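Ladcombe Whiting

Ladcombe whiting is a fine white pigment made from ground chalk. It takes its name from the village of Ladcombe, where chalk was dug from a single pit 60 feet deep. The raw chalk was crushed, washed in settling tanks and dried in open sheds. At its peak the works employed 40 people and supplied makers of putty, distemper and gesso.
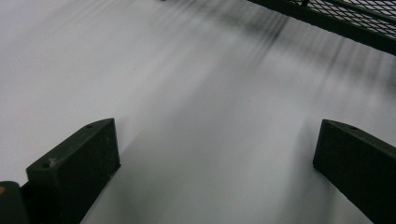

Ownership passed from the Hermans family to Jaime Morais, who added a second drying shed. Digging ended when the pit flooded one August. The name remains in use for similar grades of chalk produced at Trivamholm.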